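Home and Kitchen Help > Cleaning and Storage

Pale plastic colander keeps orange stains after carrots, and what can share a wash with it?

Posted by Vojtěch Vlček
969 views

Hello everybody. I moved to Dramstead in July and I am still learning how to keep a kitchen in order, so please excuse me if this was asked before. I searched the forum and found many topics about metal strainers, but my problem is with plastic.

I have a pale green oval colander. I use it almost every day, for pasta, for potatoes, for washing salad. Last month I began to make carrot soup for my daughter, and I let the grated carrots stay in the colander too long – one time they stayed the whole evening. Now there is an orange shadow in the bottom, exactly where the small holes are. The sides are fine. I tried normal dish soap and a sponge, and also a soft toothbrush from the outside. The shadow became lighter but it did not go away. Also, when I hold the colander against the window, some holes have something inside, I think it is starch from the potatoes.

My second problem is connected. My daughter plays "restaurant" with my kitchen things, so her toys come to the colander and the colander goes to her toys. In the evening everything is on the same white surface and I wash it together. I don't know if this is a good idea. One of the toys is an orange slice, very bright, and I am a little afraid that the color comes from there and not from the carrots.

The colander is the type with many small holes close together, not the type with long slots. 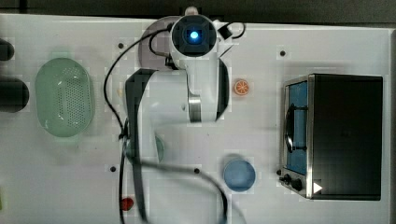 The green oval colander on the left, the toy orange slice on the right, and the mauve plate.

So I want to know:
– How do I remove the orange shadow without making scratches?
– How do I clean the small holes if the brush does not go through?
– Can I wash the toy in the same water?

I don't have a dishwasher. I would like to avoid strong chemicals if it is possible. The shop assistant at Fistard recommended a bleach spray, but the smell was very strong and I did not buy it.

Thank you in advance for any advice.

3 replies

Marcela Paulík

Hello Vojtěch, I had the same with a box where I kept tomato sauce, so I know this feeling when you wash and wash and the color is still there.

Carrot color dissolves in oil much better than in water. This is why soap and sponge only make it lighter. Please try it in this order:

First put a little cooking oil on a paper towel and rub the stained part from the inside. Sunflower oil is good, you don't need an expensive one. Leave it for 15 minutes. Then wipe it with a dry towel and you should see some orange on the paper. After this, wash with warm water and more dish soap than usual, because now you must remove the oil also.

If there is still a shadow, mix baking soda with a little water until it is like toothpaste. Put it on with your fingers or a soft cloth and make small circles. Do not use the green rough side of the sponge. It makes small scratches in the plastic, and the next carrots will go inside the scratches and then you will have it forever.

The last step is the sun. Put the clean colander on the window sill for 2 days. I was not believing this when my mother-in-law told me, but with my box it helped more than the soda. Don't leave it there the whole summer, because some plastics become weak from too much sun.

For the holes: starch becomes soft in water. Put the colander upside down in a bowl of warm water with a drop of soap and go away for one hour. Then turn it over and let the tap run strongly through the back side. What is still inside you can push with a wooden toothpick, from the outside to the inside. It is a boring work, but you need to do it only once if you rinse the colander immediately after potatoes in the future. I rinse mine before I sit down to eat. The food waits half a minute and nothing happens.

About the toy, I would wash it separately. I can't tell from a picture what material it is or if the color is strong. You can test it: rub it with a wet white cloth, and then with a cloth with a little oil. If both stay white, then the stain is from your carrots.

Wiroj Thongdee

just buy a new one, they are cheap. I have one from Viron in dark gray and you don't see any stain on it. carrots, curry, everything

Yaa Ackah

I agree with almost everything Marcela wrote, only I want to add two things.

Before you use really hot water, look at the bottom of the colander for a temperature mark. If it is good for pasta it should be fine, but some colanders are sold only for washing fruit and they bend. My old one from Ahonen lost its shape and after that it was not standing straight in the sink.

The other thing is about toys. If a toy has a hole or a seam, water can go inside and stay there, and after some weeks it is black inside. So don't let toys lie in the bowl together with the dishes. I use a damp cloth with mild soap, then a clean damp cloth, then a towel. In our house there is now one old plastic bowl which belongs to the "restaurant", and my colander is not allowed to work there anymore. The children accepted this after some discussion.

And for the next soup, grate the carrots into a glass or metal bowl – glass does not take the color.

Vojtěch Vlček

Thank you all! I did the test with the cloth and it stayed white, with water and also with oil, so it was the carrots. I did the oil yesterday evening and the paper became really orange. The shadow is now very weak, only in the middle. Today I put the colander in the window. The holes I did with the toothpick while I was listening to the radio, and the water goes through much faster.

Wiroj, gray is practical, but my daughter likes the green one, so I will keep it for now.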